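Home Tickets Knowledge Base Status Sign in
Search tickets... Go

Divora mail import stops partway, no error shown
Opened by: Reynaldo Espiritu
Assigned to: Jahangir Paul
Status: Closed

Reynaldo Espiritu, 9:10 am
I'm moving the Kalinham office mailbox from the old Prondmont server into Divora. The import runs for a while and then stops. The progress bar disappears and the job is marked "Complete." The source folder has 1,343 messages and only 1,107 show up in Divora. I ran it twice and got the same number both times.

Jahangir Paul, 9:42 am
Please send the import log and tell me which folder you're importing. Is there a size limit set on the new mailbox?

Reynaldo Espiritu, 10:05 am
Log attached. It's the Inbox only, no subfolders. No size limit that I can find. The missing messages are all from before May.

Jahangir Paul, 10:50 am
The log has a line that says "header parse skipped" over and over near the end. Divora skips any message with a date header it can't read and doesn't count that as a failure. The old server wrote two-digit years until it was updated, so that would fit with what you're missing.

Try this:
1. Export the Inbox again from Prondmont, with "Rewrite headers" checked.
2. In Divora, go to Import > Advanced and turn off "Skip duplicates by date."
3. Run a test on 40 of the older messages first.

Reynaldo Espiritu, 11:31 am
The test batch came through, but the dates are all today's date. Attachments open fine.

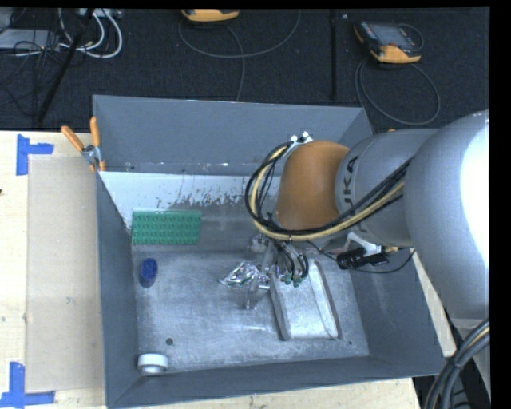

Jahangir Paul, 11:48 am
Set "Date source" to "Received line" on the same Advanced page. The default is the import time. Delete the test batch and empty the trash before you run it again, or you'll get duplicates.

Reynaldo Espiritu, 2:20 pm
Full import done. 1,343 in, dates are right. Sorting by sender is slow, but I think it's still indexing.

Jahangir Paul, 2:34 pm
It is. Give it until tomorrow. Leave the Prondmont mailbox in place until the Nyaga backup has run once. I'm closing this, reply here if the count changes.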